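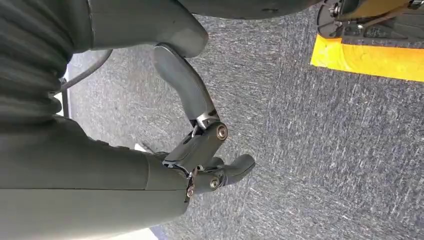
Ticket: Left hand drops out of grip during carpeted-aisle runs
Site: Altby, returns floor
Opened by: Ineke Desmet, shift lead
Assigned to: Costel Munteanu, Drusden field support
Priority: Medium (was Low, see comments)
Status: Resolved, with one item left open

Ineke Desmet wrote:

The left hand lets go of things. It picks a garment bag off the low shelf, turns toward the sorting tables, and somewhere in the turn the fingers relax as if it has remembered it left the stove on. The bag goes on the carpet. The robot carries on to the table and places nothing on it with great care.

The counter on the wall adds one to the total each time. According to the counter we are having an excellent week.

Right hand is fine. Error log on the tablet says "Grip OK."

Costel Munteanu wrote:

Thanks Ineke. Please try the following before I drive over:

Restart the hand controller from the tablet (Settings, Hands, Left, Restart). Wait for the fingers to open and close once.
Run the grip test with the foam block.
Check that the software is the April release.
Tell me if it drops other things or only garment bags.

Ineke Desmet wrote:

Restarted. Fingers opened and closed. Foam block held for the full 40 seconds and would probably have been held until retirement. April release, yes.

Other things: it holds shoe boxes. It holds the foam block. It drops garment bags and, once, a hat.

Wagner Holanda wrote:

Adding myself because I'm the one walking behind it. I used to do returns pick on this floor. Now my title is Flow Partner and I pick up what the robot has picked up. I'd like it noted that the bending is the same, only the bags now start off slightly further from the shelf.

Something that may help: it only drops on left turns. Going right, it's perfect. I mentioned this on Friday at the huddle and it was written on a sticky note, which is still there if anyone wants to see it.

Costel Munteanu wrote:

That helps a lot, Wagner. Left turns and thin items. Two candidates:

1. Grip force drops when the forearm rotates past a certain angle (calibration).
2. The slip detection thinks the swinging bag is a person tugging on it, and does what it's supposed to do when a person tugs, and lets go.

Please send me the log from any left turn with a garment bag. Tablet, Logs, Export, last ten minutes.

Ineke Desmet wrote:

Log attached. I should say that the export button asked me to rate my experience before it would export.

Costel Munteanu wrote:

It's number 2. The log has "handover accepted" at every drop. The bag swings outward on the turn, the hand feels a sideways pull, decides a colleague wants the item, and gives it to them. It has been handing garment bags politely to the air. Because a handover counts as a finished task, there is no error and the counter goes up.

It would do this on right turns too, but the right hand has handover switched off. Does anyone know why?

Wagner Holanda wrote:

I asked for that in the first week. It kept giving me things.

Noémie Mallet wrote:

Jumping in from operations at Cistotura. Could we clarify whether the 600 completed left-hand picks on the weekly report include these handovers? The number has already gone into a slide.

Costel Munteanu wrote:

They do include them, yes. I can't tell from here how many reached a table.

Wagner Holanda wrote:

All of them reached a table. I took the others.

Costel Munteanu wrote:

Workaround for now:

Tablet, Settings, Hands, Left, Handover, set to Off.
Lower the turning speed by one step.
Leave slip detection ON. If you turn that off as well, it will squeeze harder to compensate, and somebody's silk blouse will end up in a second ticket.

Please don't change anything at the knuckle screws. I know there's a hex key in the drawer.

Ineke Desmet wrote:

Done, both settings. The hex key is in my pocket.

Ran it from the start of shift until lunch. 17 left turns with garment bags, no drops. It is slower, and the tables were waiting on it by eleven, so Wagner went and picked the low shelf by hand to keep them fed. So at present the robot and Wagner are both doing Wagner's old job, and one of them has a charging break.

Raising priority to Medium. The pick target for the floor was set using the faster speed and the handovers, and the people on the tables are being measured against it. I'd like that on the ticket and not on a sticky note.

Noémie Mallet wrote:

Understood. Target for the tables is frozen at last month's figure until the counter is corrected. I'm redoing the slide.

Costel Munteanu wrote:

On site this morning. What I did:

Installed the patch from the development team. Handover now needs the pull to last longer and come from the front, where a person would be standing.
Handover back On for the left hand. Off for the right, at Wagner's request.
Turning speed back to normal.
Changed the counter so that it only counts a pick when the item is placed.
Checked the finger joints on both hands by eye and by feel. No play that I could find.

Tested with garment bags, left and right turns, and with the hat. No drops. Wagner pulled a bag from the front and it let go. He pulled one from the side and it kept hold, and there was a short disagreement.

Wagner Holanda wrote:

Confirmed. It won.

Since we're all here: can the low shelf route run first thing, before the tables start, so there's a buffer? And can the person who walks the floor be the one who sets the route order? At the moment it's set from the Pawłowska office by Sebastian Căpraru, who is very pleasant on the phone and has told me he pictures the shelves running the other way.

Ineke Desmet wrote:

I support this. Costel, is it a permission on the tablet?

Costel Munteanu wrote:

It's a checkbox: Tablet, Users, Wagner, Edit Routes. It needs approval from your side, I can't tick it for you.

Noémie Mallet wrote:

Who approves it?

Ineke Desmet wrote:

You do.

Noémie Mallet wrote:

Found it. Ticked. It asked me to rate my experience.

Costel Munteanu wrote:

Marking the drops as resolved. Left open: the word "handover" still shows as "Grip OK" in the tablet's error list. Development has it as a display issue, no date given. Until then, if the left hand lets go of something, export the log and look for "handover accepted" before restarting, as the restart clears it. Leave the stars blank, it exports anyway if you wait 3 seconds.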